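Ticket 69 – Grid tape condition and loose items on the shared bench
Project: Kuvetti
Opened by: Petov bench support
Site: Pukanby
Date opened: November 29, 2020
Priority: normal
Status: open, waiting on rule text

Summary

Object placement on the taped grid does not repeat between shifts. The task sheet says "mug tree in square, base inside the lines" and two operators following that sheet can end up with the base in noticeably different spots. The log for the last batch has 13 resets marked as doubtful for this reason. I was asked to check the arms first, then the table, then say which bench rules need to change.

Arm calibration

Ran the standard touch-off on both arms. All points came back within the 5 mm limit we use for this bench. No change after a restart of the controllers. I don't think the arms are the cause and I have not touched the calibration files. Please don't rerun calibration on account of this ticket.

Tape

Checked from the wrist camera with the gripper over the board. The lines are not square to each other, and one of the horizontal strips ends in a torn piece that curls up off the table. Where that strip meets the middle vertical line the tape is wrinkled, with loose strands. The short vertical strip above stops before it gets to the crossing, so there is no clean corner to measure from.
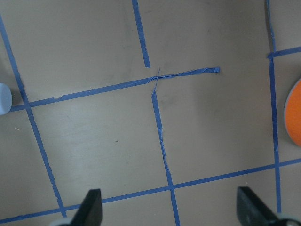

What the current rule says

Bench rule 10 reads: "Grid tape must be flat and legible at the start of each batch." There is no definition of flat and no definition of legible, and the start-of-shift checklist doesn't have a line for it. Operators have been signing the checklist correctly. The checklist just never asks about tape.

The Valdovinos guide, which we copied our rules from in July, has the same wording but adds that any lifted end longer than a fingertip has to be cut off or replaced before power-on. That part got dropped when the rules were moved to our template. I can't find a reason for it in the change notes.

Proposed wording for rule 10:

"Before each batch, run a finger along every strip. Replace any strip with a lifted end, a wrinkle at a crossing, or loose strands. Do not patch over old tape. Corners are measured from the table edge with the steel rule, never from the neighboring strip."

The no-patching part matters. A patch adds height at the crossing, and the next person lines up with the patch.

Bench side

Rule 4 covers what may sit next to the arms. It allows pendants, one laptop and labeled tools. I compared it with the white workbench beside the board, where both pendants are kept. One pendant is near the back and the other is down at the left edge. A small bottle with a red cap and a roll of yellow tape are between them, there is a phone close to the edge, and cables run between the devices and toward the table. Scissors are at the back next to a small electronics board.
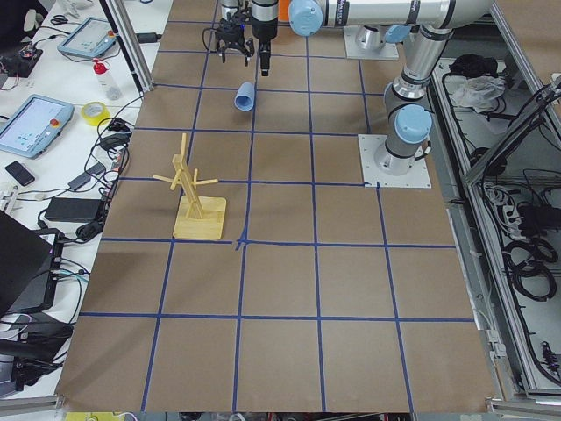
None of that affects placement, so I am keeping it in this ticket only as a second item. The part I would like fixed first is the cables. A pendant should be something you can pick up in one motion, and the emergency stop should have clear space around it. Rule 4 says "within reach" and leaves it there. Suggest adding "with no cable or other item crossing it."

Phones are not mentioned in rule 4 in either direction. I would add them to the not-allowed list, but that is a site decision and the Kuvetti lead has to make it.

Actions

1. Pull all grid tape, clean the table, lay new strips from the table edge. Petov bench support. Not started.
2. Add a tape line to the start-of-shift checklist. Draft attached to the parent ticket.
3. Replace rule 10 with the wording given in this ticket, or send me a different one.
4. Reroute pendant cables along the back of the bench – needs longer ties, on order.
5. Decide on phones.

Note on the doubtful resets: leave them in the batch with the flag on. Do not delete or re-label them until the new grid has been measured, since we may be able to correct the positions afterward from the fixed camera.

Next update goes here once the tape is down. If someone starts a batch before then, write the ticket number in the remarks field.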